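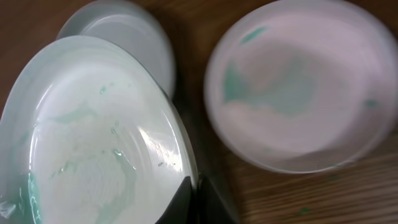

Ulden demande, en commentaire sous l'entrée précédente, si on ne ferait pas mieux de segmenter le résidu avant de toucher à la commande, parce qu'une politique qui ne sait pas où est le vert ne saura jamais quand s'arrêter. Bonne question, et elle m'a occupé toute la matinée ! Ma réponse courte : oui pour la décision d'arrêt, non pour la trajectoire. Je détaille plus bas.

Cahier Putimari, 2021-09-08
Salle de manip, Bragança

Perception

Le masque de couleur en HSV tient étonnamment bien sur la vaisselle blanche. Le sarcelle sort net, même en traînées fines. Deux ennuis quand même :
– le reflet sur l'émail. Un gros point blanc saturé dans le creux du bol, et le masque fait un trou pile à cet endroit. J'ai ajouté un canal « inconnu » pour les pixels saturés, que le planificateur traite comme sale tant qu'une autre vue ne dit pas le contraire.
– le flou de bougé sur la vue poignet. Les bords des taches bavent, la surface estimée gonfle. Pour l'instant je rejette les images dont la variance du laplacien passe sous 54. Seuil choisi à l'œil, à reprendre.

Le plateau vert foncé, lui, est un vrai piège : vert clair sur vert foncé, la teinte ne suffit plus. Il faudra passer par la luminance, ou par un petit réseau. J'ai envie d'essayer le réseau (évidemment).

Commande

Passage de la boucle des deux bras dans un seul processus, avec une horloge commune. Avant, chaque bras avait la sienne et le décalage montait tranquillement pendant l'épisode. Maintenant les horodatages se recouvrent à 5 ms près, c'est un bonheur à relire ! Les épisodes sont coupés à 500 pas, au-delà on n'apprenait plus grand-chose.

Pour l'inclinaison du bol, j'ai remplacé la consigne en position par une consigne en position avec limite de couple sur le doigt. Le bord du bol est lisse et large, un doigt trop raide le fait glisser sur le bois. Gain à régler bol par bol, ce qui me plaît moyennement.

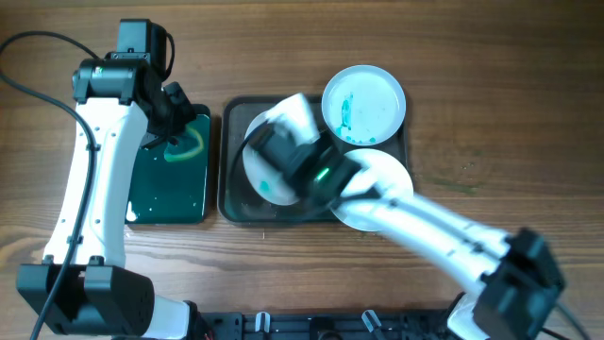

Planification et outillage

Le vérificateur de collisions entre bras utilisait encore des capsules trop fines au poignet. Je les ai épaissies dans la config Wimari et j'ai relancé sur les 615 trajectoires archivées : le rejeu passe d'un bout à l'autre sans planter, ce qui est déjà une première. Reste à regarder combien sont refusées à tort au-dessus du plateau noir, là où les assiettes obligent les pinces à travailler serré.

Retour sur la remarque d'Ulden : la surface de résidu entre donc dans le critère d'arrêt, calculée sur la vue de tête, pince dégagée. Tant que la pince cache l'assiette, on garde la dernière valeur valide – et on la fait vieillir, sinon elle ment.

À faire
– recaler la vue de tête sur le repère du rail
– annoter un lot d'images du plateau vert pour le réseau
– sortir le seuil de flou du code et le mettre dans la config
– renommer les canaux du masque, « inconnu2 » ne dit rien à personne
– fusionner la branche horloge, une fois les tests de mars remis d'aplomb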